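Mundeck 铸铁煎板用了半年:在家做汉堡,终于煎出焦边了

2023年12月2日 分类:厨房用具

先说结果:这块煎板我会一直用下去,搬家也要带走的那种。六月买的,到现在每个周末基本都要上灶,有时候平时晚上懒得做饭也拿它煎两片东西夹面包吃。之前一直想写,又怕新鲜劲没过写得太夸张,拖到现在,新鲜劲是过了,喜欢一点没少。

我家做汉堡的历史其实不短。最早用不粘平底锅,肉饼下去先出一滩水,煎着煎着就成了煮,颜色灰灰的,味道也不算差,就是少了那一圈脆脆的边。后来换过一口薄铁锅,升温快,降温也快,第一片肉饼很漂亮,第二片就不行了。所以看到 Mundeck 这块板的时候,我第一眼看的是重量:2270克。对一块单灶煎板来说真不算轻,但要的就是这个重量!

外观和手感

板子是方形的,四个角倒得很圆,两侧各有一只短把手,把手中间是空的,戴着厚手套也能伸进去。四周有一圈浅浅的围边,靠一个角开了导油口。煎面不是镜面,摸上去有细细的颗粒感,刚开始我还担心会粘,开锅之后发现挂油挂得特别好,油抹上去薄薄一层,不会聚成一滩。

底部是平的,燃气灶和电磁炉我都试过。电磁炉上中间会先热起来,四角要多等一会儿;燃气灶均匀不少,但灶眼太小的话也一样有冷角。我现在的习惯是中小火预热七八分钟,中途转一次方向,然后再开大一点。

开锅我做了三遍。洗净、烤干、抹油、擦到几乎看不出有油,再进烤箱。第一次油抹多了,出来有几块黏黏的斑,用钢丝球蹭掉重来。说明书里这一段写得太简单,只有一句“薄涂食用油后加热”,第一次用铸铁的朋友很容易踩坑,这里要扣一点分。

煎肉饼的表现

重头戏来了。我用的是偏肥的牛肉末,不加蛋不加面包糠,团成球,下板之前才撒盐。板子烧到微微冒烟,肉球放上去,垫一张烘焙纸,拿压板用力压扁,保持十秒左右松开,再把纸揭掉。那个声音太好听了,滋啦一下,整个厨房都是香味。

边缘大概一分半钟就开始变深褐色,出现那种像花边一样的脆边,这时候拿铲子贴着板面铲下去,要果断,要把那层焦壳整个带起来。翻面,放芝士,再半分钟出锅。连着做两轮,第二轮的颜色和第一轮几乎没差别,这就是厚铁的好处,冷肉放上去它根本不怎么掉温。

压板我配的是 Kudavska 的圆形款,在 Marinho 买的,47元,木柄。便宜,但是很趁手!唯一的问题是直径比板子的围边间距小不了太多,压靠边的肉饼时要稍微斜一点进去,不然会磕到围边。要是你也打算这么配,肉球别摆得太靠外。

除了肉饼,洋葱圈、口蘑、切面朝下的面包胚我都往上放。面包胚尤其值得说一下:抹一点点黄油,趁板子还热,压着烤二十来秒,切面金黄,咬下去是脆的,里面还是软的,酱汁也不会一下子渗进去。以前我总觉得家里做的汉堡软塌塌,问题有一半出在面包上。

煎好的东西往哪儿放也要提前想好。肉饼两分钟一轮,节奏很快,面包、酱、生菜最好全部先摆到手边,托盘留一块空地方给刚出锅的。

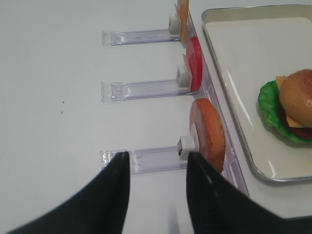

清洁和养护

铸铁最劝退人的就是清洁,我一开始也很抗拒。用下来觉得没那么麻烦:趁温热倒一点热水,用平铲把焦渣铲掉,硬毛刷刷两下,擦干,放回灶上小火烘到完全没有水汽,最后抹薄薄一层油。全套下来不到五分钟。偶尔用一点点洗洁精也没出过问题,别泡着过夜就行。

我有一次偷懒,擦完没烘,第二天角上就冒了一小片锈。用盐和油搓掉,重新抹油烧了一遍,现在已经看不出来了。铸铁这点真的让人安心,弄坏了也救得回来。

围边和煎面之间的那道弯是最难刷的地方,焦糖化的洋葱汁很喜欢藏在那里。我后来用竹签裹一层厨房纸去刮,慢是慢一点,刮得挺干净。导油口设计得不错,倒油的时候不太会顺着外壁流,只是口子偏窄,油里有渣的时候会堵,得先把渣铲走。

温度这件事

很多朋友问我到底要烧多热。我自己用 Rarnon 的红外测温枪量过几次,不过更多时候是看油:抹上去的油开始出现细细的纹路,再等一会儿有一点点烟,就可以下肉了。煎蛋和松饼完全不用这么热,小火预热,油多一点,慢慢来。我第一次煎松饼就是按煎肉的温度来的,外面黑了里面还是糊的,浪费了一整碗面糊,心疼。

抽油烟机一定要开到最大,窗户也打开。住小户型、厨房开放式的朋友要有心理准备,煎完一轮,沙发那边都能闻到。我现在会提前把卧室门关上。

摆盘和自助吃法

朋友来的时候我喜欢弄成自助,肉饼管够,其他的大家自己搭。为了这个我看了不少陈列用的小架子,透明亚克力的最合我心意,放什么在上面都显得干净。搭配浅色桌面尤其好看,酱料和蔬菜的颜色一下子就跳出来了。

选亚克力架子有几点可以留意。转角处的接缝要平,不然很容易积灰;离热锅热板远一点放,刚出锅的东西先落在耐热的盘子里;擦的时候用软布,千万别用钢丝球,一道划痕会一直在那儿看着你。横杆式的比整块隔板好擦,手伸得进去。
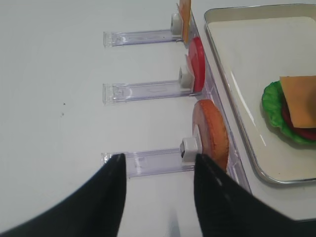 白色桌面上的透明亚克力架,三根横杆由右侧立架向左伸出。

自助吃法还有个小经验:湿的和干的分开摆。番茄片和酸黄瓜出水很快,下面垫一张厨房纸;生菜提前甩干,叠好放冷藏,开吃之前再拿出来。酱我一般备三种,蛋黄酱加酸黄瓜碎那款永远最先见底,下次得做双份。

和其他煎板比

我没有系统地比过,只说自己上手用过的。铝制不粘煎板轻,好洗,煎蛋和松饼比这块轻松得多,要是你早餐用得最多,买那种就很好。碳钢板升温比铸铁快,重量也友好,煎牛排很香,蓄热差一点,连续煎四五片肉饼的时候能感觉出来。双面翻转的铸铁板(一面平一面条纹)我也借来用过,条纹面洗起来太痛苦了,而且汉堡肉饼要的是整面接触,条纹反而吃亏。

所以结论很偏心:主要做汉堡、煎肉、烤三明治,选这块平面铸铁,开心程度是最高的。

不满意的地方

重。优点也是缺点,单手端不动,放在高柜里取下来有点危险,我现在直接让它住在灶台上。

不带盖子。融芝士的时候要扣个东西,我用的是一只不锈钢小盆,能用,就是把手烫,得拿夹子掀。要是以后出一个配套的圆顶盖,我肯定第一批买。

包装里的刮铲是塑料的,耐不耐高温没写清楚,我只敢在板子凉下来以后用。煎的时候还是老老实实用自己的不锈钢铲。

把手套也建议一起备好。原装的硅胶套很薄,端着走两步就觉得烫了。

适合谁

家里两到四个人、喜欢周末折腾一顿的,特别合适,一次能放四只小肉饼。人多也行,分批煎就好,反正每批都很快。手腕不太好的朋友建议先去店里拎一下试试。小灶台的也要先量尺寸,两侧把手会占到隔壁灶眼的位置,我家就是,煎肉的时候旁边只能放一只小奶锅。

评分(满分五分):蓄热五分,煎面四分半,清洁四分,配件三分,总体给四分半。

补充一个大家可能会问的:冻肉饼能不能直接下?可以,但火要小一点,别压,翻面次数多一点,边缘不会有那么脆。想要焦边,还是现团的肉球好。下周打算试试羊肉加孜然的版本,做成了再来更新配方。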